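Mutholm Humanoid Club: Frequently Asked Questions

Last updated Mar 31, 2021

Who can join?
Anyone aged 16 or over who lives or studies in Mutholm. You do not need to be at the college. Under-18s need a signed form from a parent or guardian, which you can pick up at your first session.

Do I need to know how to program?
No. New members start with the safety session and then join a small group. Some people write code, some work on cabling and covers, and some plan the tasks and keep the log. If you want to learn Python, the beginners' group starts each January and you can catch up from the notes if you join later.

How much does it cost?
Membership is £34 a year. Full-time students pay nothing. The fee goes on spares, mostly connectors and gloves for the hands. Gloves wear through at the fingertips faster than you would expect.

Where do you meet?
In the Chauhan Building, ground floor, second door past the bike racks. The main entrance locks early in the evening, so ring the bell on the side door if you arrive after that. There is step-free access from the car park.

How many people are in a group?
Up to 6. If a group is full we will put you on the list for the next one.

What is the Lunivgate Cup?
It is the yearly contest we enter. Teams have a humanoid robot carry out household tasks, such as opening a door, fetching a drink or wiping a table. Each team has 8 attempts, and the best three scores are added up. The highest possible total is 600 points. Points are lost for dropping things and for any help given by hand once the clock has started.

What are you working on at the moment?
The drinks task. The robot has to hold a bottle upright and bring it to the desk without letting go or tipping it. Bendik Tangen leads the arm group and Wondimu Gidey looks after balance and walking. We are also rewriting the grip settings, as the old ones were made for plastic cups and squeeze too lightly for glass. 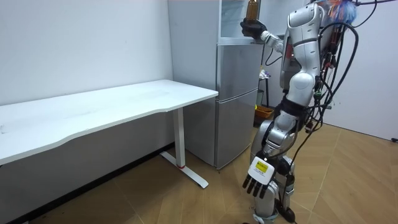 Drinks task practice: bottle in the raised hand, fridge behind.

Can I use the robot on my own?
Not until you have passed the safety session and completed two supervised sessions. After that you still need one other trained member in the room, with the stop button in reach.

Can I bring my own project?
Yes, if it fits on a bench and can be put away at the end. Several members are building small arms with the Skaltovow kit, and we have a spare charger for it. Please label your batteries.

Can visitors watch?
Yes, on open evenings. Dates go up on the noticeboard and in the members' email. Visitors stay behind the tape when the robot is switched on.

How do I leave or get a refund?
Email the club address. Refunds are given in the first month only. Please return your door card and any borrowed tools.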